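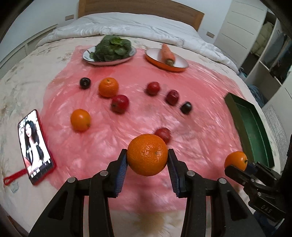
Que no apriete tanto, me dijo Zsófia por el auricular, que la fruta se coge como se le coge la mano a una abuela. Fácil decirlo desde Grodia, con los pies en alto. Yo llevaba toda la tarde con una pinza en cada mano, doblada sobre la cama, enseñándole a una máquina que todavía no conocía lo que es una mandarina.

— ¿Y cómo sé si aprieto demasiado? — pregunté.

— Porque luego ella apretará igual, hija.

Eso me dejó callada un rato. Dolter pagaba por demostración, y para cobrar la semana hacían falta 111, todas limpias, sin tirones ni arrepentimientos. Pero lo de que alguien fuera a copiarme las manos no lo había pensado hasta entonces. ¡Mis manos, que en casa rompen todos los vasos!

Cogí la mandarina grande otra vez, despacito. En la otra pinza tenía la pequeña, la del tallito verde, y me dio por hablarles, como hacía mi tía en el puesto. Mi tía vendía fruta en la misma esquina que su padre, que la había alquilado en 1936 y no la soltó ni con fiebre. Ella te palpaba un melón y te decía el día en que tenías que abrirlo (y pobre de ti si lo abrías antes). A mí me quiso enseñar y yo, con dieciséis años, miraba a otro lado.

— Esa última ha quedado preciosa — dijo Zsófia —. Danilo pregunta si has trabajado en un mercado.

— De lejos — le dije.

Seguí con las ciruelas, luego con las manzanas, luego con las mandarinas de nuevo. Me salía un gesto raro, un giro pequeño de muñeca antes de soltar, y tardé más de 20 intentos en darme cuenta de dónde lo había visto. Era el suyo, clavadito, el que hacía para dejar la pieza con la cara bonita hacia el cliente.

— Oye, ese giro no viene en las instrucciones — dijo Zsófia —. ¿Lo quitamos?

Miré la mandarina, bien sujeta entre las dos almohadillas azules.

— Déjalo — le pedí —. Que lo aprenda también.

Se oyó teclear al otro lado. Después me dijo que contaba como buena y que fuera a por la siguiente.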